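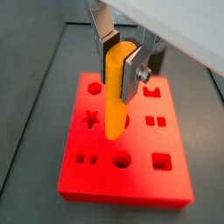 About Zetel

Zetel records robot demonstrations on contract. A client sends us a task and the parts that go with it, a trained operator performs the task through the robot, and the client receives synchronized recordings of the arm, the gripper and the cameras. We do not train models and we do not sell arms.

The company was set up in Jutville in a former print shop on Hagedorn Street. We now run 13 stations there, each with one arm, a two-finger gripper, a wrist camera and a fixed camera over the table.

How we record

Two methods are in use. In hand guiding, the operator holds the arm and moves it through the task while the joints are kept compliant. In remote control, the operator sits away from the table and moves a smaller leader arm, which the robot follows. Hand guiding is quicker to set up. Remote control keeps the operator's hands out of the camera views, and most clients ask for it.

New operators start on the shape-sorting board. Picking up the yellow cylinder and keeping it upright over the red board takes a few hours to learn. Lowering it without tilting takes longer — the fingers hide part of the board from the wrist camera, and the operator has to work from both views. An operator records 400 accepted episodes on practice tasks before being assigned to client work.

What counts as an episode

An episode runs from the home position to release and back. Every episode is reviewed by a second operator and marked as accepted, failed or faulty. Failed attempts are kept and delivered separately, with the time of the failure noted. Faulty ones, such as those with dropped camera data, are deleted and recorded again.

Our largest single delivery so far, for the Ekside parts-handling project, contained 2644 accepted episodes and 262 failed ones. It was completed in August.

Visits and inquiries

Clients may watch a session in Jutville by appointment. Please send a drawing or a sample of the part first — we check grip width and reach before quoting.

Page last updated Oct 28, 2022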